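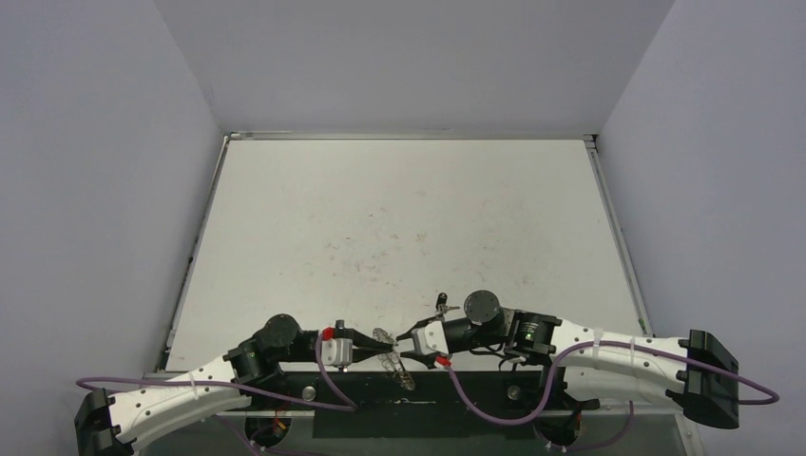 Tema 4. Fallos en la transferencia entre dos brazos

Caso de estudio: célula Urna, práctica del 2019-05-16
Responsable del módulo: Tsehay Tufa

Durante una serie de 146 transferencias de piezas flexibles se registraron 16 paradas de protección. En la mayoría, ambas pinzas sujetaban la pieza a la vez y el segundo brazo inició la retirada antes de que el primero hubiera abierto.

Obsérvese la proximidad de las puntas durante el agarre compartido y el bucle de cable bajo la muñeca derecha. Ambos aspectos deben figurar en el análisis de riesgos.

Procedimiento tras una parada
1. Accionar el paro de emergencia. No introducir las manos entre las pinzas.
2. Abrir una sola pinza desde la consola.
3. Revisar los conectores rojos y el recorrido de los cables.
4. Anotar la incidencia en el registro Hidia.

Lectura obligatoria: apartado 2 del manual de la célula.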